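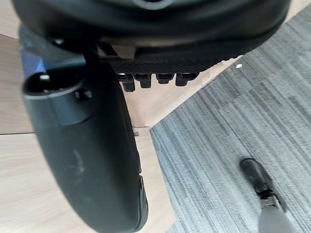
Prikham adopts written rules for people working near robot arms

25 Apr 2024

Prikham, the Murau test and training center, has put its working rules for robot arms in writing for the first time. The rules apply to staff, students and visiting firms, and take effect in September.

The document runs to 32 pages and replaces a set of notices that had been posted room by room. Emmett Benavides, who edited it, said the old notices did not always agree with each other, mainly on how close a person could stand to an arm under power.

Under the new text, each arm gets a marked standing area. Anyone inside it while the arm is powered must wear closed shoes and be able to reach a stop button without taking a step. Teaching an arm by hand is allowed only at reduced speed, with a second person present who has been signed off on that model.

Cables, joint covers and wrist-mounted parts are to be checked at the start of each shift. Scuffs on a cover can be noted and left alone. A loose screw or a cracked housing takes the arm out of use until it has been repaired and the log signed.

A draft went out last fall and drew 78 comments, of which 57 led to changes. The most disputed point was a proposed ban on working alone after hours. It was dropped in favor of a sign-in rule and a limit of 3 hours.

"We wanted something a new person can read on the first morning," said Arvid Aasen, head of training. "The draft was too long for that, and this one is still a bit long."

Söderlund, a firm that rents test space at the center, said it would use the same rules at its own shop in Trotivness. Its owner, Joar Söderlund, asked for a separate section on mobile bases, which the current text does not cover. Prikham said that section will be written next year.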